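Hand-held gripper (budgeting)

A hand-held gripper is a two-fingered tool you carry around by hand to record grasping tasks, and it's usually the first line in a small lab's robot budget. I priced ours through Metov at $430 apiece -- spare tip pads were another $46! 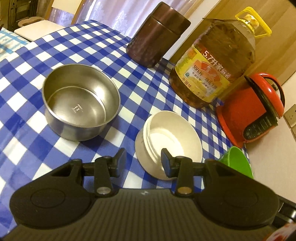

Gripper at a checkered table with two empty bowls.

Props are cheap (bowls, mostly), so I'd put what's left toward a second unit. The full Fevwood plan came to $1,473, shipping included.

See also: Tip pads; Wirkamholm mount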